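Plenedden Textile Reuse Project
Second progress report to the Sandhu Fund
Prepared by Bimla Dhillon, July 15, 2020

1. Summary

Work in this period covered the sorting and folding of donated clothing at the Drirkley unit. Intake to the end of the period stands at 1,252 garments. The grant target for soft outerwear, set at 300 items, has not been met; 200 have been sorted, folded and bagged. The remainder are held in the back store and will be carried into the next period. Spending is within budget apart from shelving (see section 5).

2. Sorting method

Garments are tipped out unfolded and handled in small mixed groups. The earlier method, in which each bag was sorted by size before anything was folded, was dropped in the spring at the request of Umesh Pal. It needed more floor space than the unit has and left part-sorted piles standing overnight.
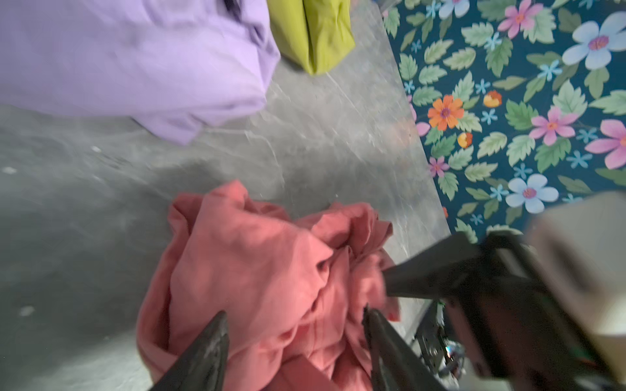

Under the present method each item is shaken out, checked for damage, closed at any fastening and folded to one of 2 standard sizes. Items that fail the check go to the rag bin and are entered on the Vuller sheet by weight. Khoa Vương has rewritten the sheet so that fleece and shell fabrics are entered separately, as the rag buyer pays different rates for them.

3. Surfaces and mixed groups

The grey marble-effect surface has been kept. Lint shows up on it and it can be wiped down between groups. Pale lint is harder to find than dark, and a second wipe has been added to the end-of-day list.

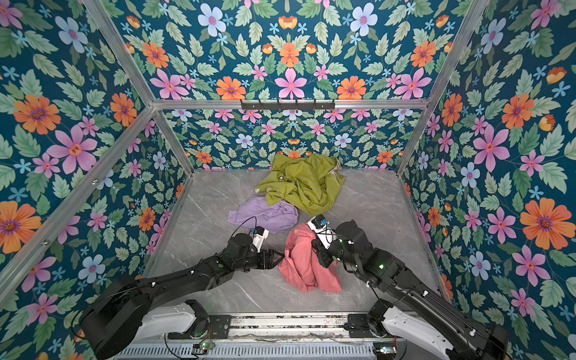
Mixed groups take longer than single-fabric groups. Shiny fabrics slide when stacked and spring open after folding, and the folded height varies more than the bags allow. Ionuț Cârstea has asked for a wider bag; a price is awaited. Soft fabrics hold a fold well but are bulky, and fewer fit to a shelf.

4. Fastenings and labels

Zips are to be closed before folding. Open zips caught on neighbouring items in several bags returned by the Plenedden shop, and one lining was torn. Labels and sewn patches are left in place unless they carry a personal name. 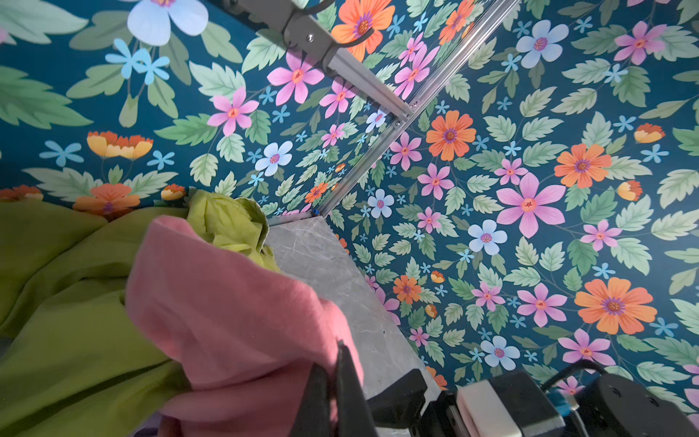 Figure 1. Pink fleece lying over a lime-green garment before folding.

Where garments lie on top of one another, the upper item is to be lifted clear before the lower one is moved. Dragging the lower item out pulls it out of shape and brings the rest of the heap with it. The written instructions now say so.
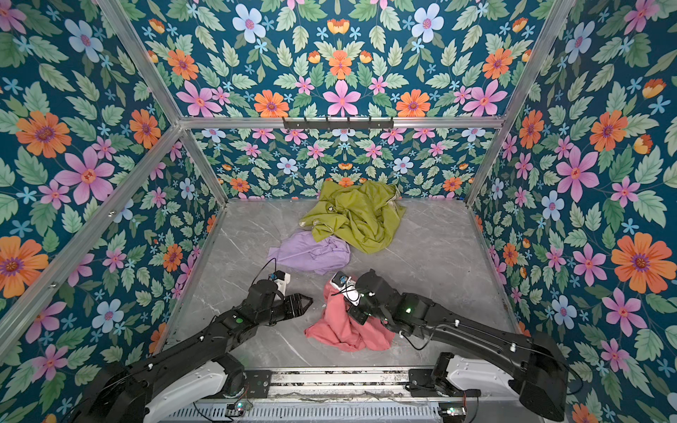
Figure 2. Mixed group of three: yellow-green, lavender and salmon-pink, unfolded.

5. Outstanding matters

Shelving for the back store cost more than the sum allowed. Arvo Ojala has agreed to move the difference from the transport line, subject to the Fund's approval. The wider bags, if approved, will be charged to consumables. The outerwear target should be reached by October, provided intake does not rise. The stock list is attached as Annex A.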